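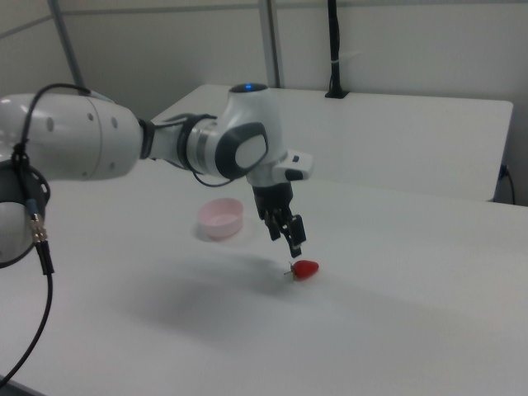 Attachment 1: strawberry straight on the white top, pale pink bowl close by

Ticket subject: Pink marks on white tabletop (Rarkside table), strawberries
Product: Rarkside work table, white top
Status: Solved, keeping it open for one question

Hi there! Me again, the one who wrote in March about the wobbly leg (fixed, thank you, it was the foot and I had it screwed in crooked). This time it's the top. We have fruit on this table all the time, mostly strawberries, and I keep finding little pink spots on the white. They're small, maybe lentil size, and they sit exactly where a berry has been lying on its side. If I wipe right away there's nothing. If I go to lunch first, there's a spot.

What I've tried so far, in order:

Plain water and a paper towel. Takes off the sticky part, leaves the pink.

Dish soap and warm water, soft sponge. Better, but I can still find the spot if I get my head down low and look toward the window.

The Tiltard surface spray we had under the sink. Smelled great and did nothing I could see. I also didn't love that the patch looked duller than everything around it afterward, so I stopped after one go.

Didn't try bleach. Your care sheet says no bleach and I'm a good customer.

Update, same afternoon

Your reply asked whether the marks could be coming off the bowl instead of the fruit, and I have to admit I hadn't thought of that. The bowl is a Prultley, the small round one in pale pink, and it lives on this table too. So I ran a little test. I wet the bottom of the bowl, set it down on a clean spot and left it for 2 hours. Lifted it up – nothing, just a ring of water that wiped off. Then I cut a strawberry in half and put it cut side down at the other end, also for 2 hours. Very pink! So the bowl is innocent, and I feel a bit bad for suspecting it.

Whole berries are milder than cut ones, as you'd expect, but they still do it if they're ripe and a little bruised underneath. You can't always tell from the top. They look perfect and then you turn them over.

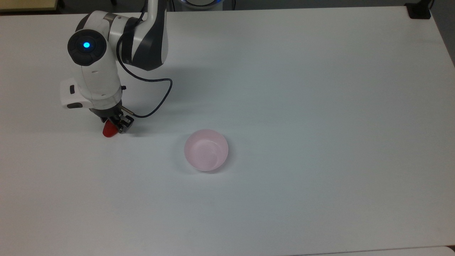 Attachment 2: same tabletop, with the bowl out toward the middle

Update, next morning

Okay, the baking soda thing works! I mixed it the way you said, just enough water to make a paste, and dabbed it on the worst spot. Left it for 8 minutes, wiped it with a damp cloth, no scrubbing. The pink went down to almost nothing. Did it a second time and now I can't find it, even with my head on the table. I did the two older spots next and one of them is completely gone. The other is hanging on as a sort of beige shadow (I think that one might be tea, so I won't blame the strawberries for it).

One thing for your notes: the paste leaves a white film when it dries, and on a white top you don't see it until you put your sleeve in it. Rinse the cloth and go over it again.

I also checked the dull patch from the spray. It's looking normal after a proper wash with soap, so it must have been residue and I didn't wreck the finish. Phew.

My leftover question

The Rautiainen catalog lists a wipe-on sealer for white tops, and it says it's good for 3,000 wipes. Is that something you'd put on a Rarkside, or does it void anything? I don't want to end up with a yellow table in place of a spotty one. If the answer is just "put the fruit in the bowl," I can live with that – the bowl is right there, and so far the berries that go straight into it haven't left a mark on anything. It's the ones that sit out on the table that cause the trouble.

Also, could you add the baking soda part to the care sheet? It only says "mild detergent" right now, and mild detergent got me most of the way there but left me squinting at the table for a whole afternoon.

Thanks so much for the quick answers, you've been great. You can close this once I hear back about the sealer.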